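After You

By the time I was moved to Fendton, the planner had already been given its good manners. I want that on record, as I was later the person asked to take them away.

The planner was called Palis. It took in what the cameras saw, decided which arm should go where, and worked out a path that wouldn't end in a bang. The company was called Marar and made most of its money from software that printed postage labels, a fact that came up in meetings whenever we asked for a new computer. We had two arms, a table and a customer in Tellilville who wanted small electrical parts moved from one blue bin to another. They had people who could do this perfectly well. They wanted arms.

Before my time the arms used to have what the notes called "contact events". One would be reaching into a bin and the other would arrive with the same idea. So somebody had added a charge for rudeness. Any path that crossed the other arm's half of the table cost 50 extra. To be fair to both sides, it was 50 for the left arm and 50 for the right, typed on two lines, one under the other, like place settings.

It worked very well for parts that were nowhere near the middle.

On my second morning I put some capacitors in a bin and pressed go. The left arm rose, swung out and stopped. The right arm rose, swung out and stopped. They stood over the table with their grippers open, like two people who have met in a doorway carrying trays. Then both went back. Then both set off again.

I watched this for longer than I would like to say. The log was no help, or it was too much help. It said YIELDING, then YIELDING, and then, after a pause I took personally, RESUMING, followed by YIELDING.

"It does that," said my manager, passing with a mug. "Pick easier capacitors."

I tried. I spread them over the white liner so that none was touching the next, except near the right edge, where a small one had tucked itself in beside a big one. I sat with the wrist camera view open on my screen. The vision part of the system was in fine form. It found the fat one and the thin one, it knew which way each was lying, and it gave me a neat grasp point for both. I have worked with colleagues who could not have done as much with their own coats. The fingers came down, the plan was asked for, and the plan came back blank, with a note that the other arm might be wanting to come through.

The other arm was at rest. I had left it at rest. But it was allowed to want things, that was how the charge worked, and Palis was a great respecter of what might be wanted.

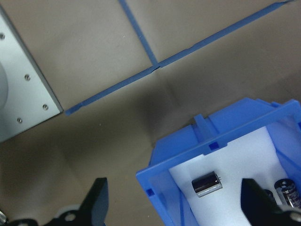 The Meeting

There was a meeting. The customer was coming in September, and it was agreed that two arms bowing at each other was a poor return on their money. Someone from postage labels asked if we could sell it as a safety feature. There was a silence in which I could hear him being taken seriously.

I said the trouble was simple. Both arms paid the same price, so neither ever had a reason to go first. All we had to do was make one of them slightly ruder. If the left arm paid 50 and the right arm paid 11, the right arm would go, the left would wait, and we could all have lunch.

"Why the right?" asked my manager.

I said it didn't matter.

"Then why not the left?"

I should explain that the code for the left arm had been written by one half of the office and the code for the right arm by the other. They shared a kettle. Until that moment I had thought of this as a detail.

It was settled that choosing would be unfair and that the arms should take turns. It was further settled that turns should be fair over the long run, which meant keeping a tally, and that the tally should forgive an arm which had been given a hard part last time. I wrote all this down. I wrote it in the code too, and it came to 411 lines, and when I had finished there was a piece of Palis whose whole job was to remember who had been put upon.

I called it the ledger. I tested it in the simulator, where it was a delight. The simulated arms went left, right, left, right, like a pair of knitting needles. The simulated capacitors went over one by one. In the simulator nobody's paper wrinkles and no cable has ever hung down between two bins.

On the real table the ledger lasted until the middle of the afternoon. The left arm dropped a part, got credit for its trouble, and was offered the next turn. It dropped that as well. It was given more credit. Palis had grasped the spirit of the thing completely. The worse the left arm did, the more it was owed, and by teatime it was so deep in the right arm's debt, or the other way about (the sign had flipped somewhere), that the right arm had not been asked to do anything at all. It hung over its bin looking rested.

The half of the office that had written the left arm took this rather hard. The half that had written the right arm offered to make the tea.

I stayed late and went along the tape lines with the calibration tool, square by square, telling myself that the fault must be in the table. I had a theory about a bent line in the middle. It was a beautiful theory and I was sorry when it turned out the cameras had never been told about the tape in the first place. The tape was for us. 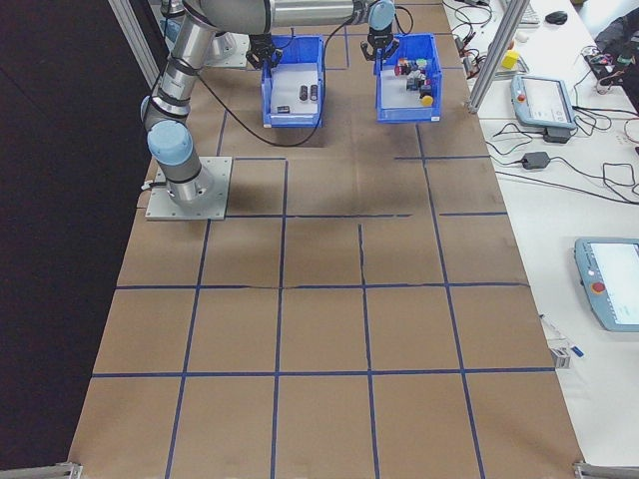 A Small Change

I did it after everyone had gone. I am not proud, and I am a bit proud.

I left the ledger where it was, all 411 lines, since people had been fond of it in the meeting. I left the comments in. I only moved one thing, so that the ledger kept its tally and made its ruling and then passed the ruling to a function that didn't read it. Then I went back to the two old lines, one under the other, and changed the second 50 to 11.

I pressed go. The left arm rose, swung out and stopped. The right arm rose, swung out and went straight past it, down into the bin, with no more thought than a cat on a staircase. It came up holding a capacitor. The left arm waited until it was clear, and then took its own.

I ran it until the bin was empty, put the parts back, and ran it again. The log said YIELDING for one arm and PROCEEDING for the other. I had never seen it use that word.

In the morning I told them the ledger had settled down. There was a good feeling in the room. My manager said fairness often needed a day or two to bed in, and the man from postage labels asked if he could borrow it for the sorting queue. I said of course. I gave him a copy with the function that didn't read it.

The people from Tellilville came, stood at the end of the table, and watched for a good while with their arms folded. One of them asked why the one on the left always hung back.

"It's taking turns," said my manager.

She watched it a little longer. Then she wrote something down, quite a lot of it, and asked where she could wash her hands.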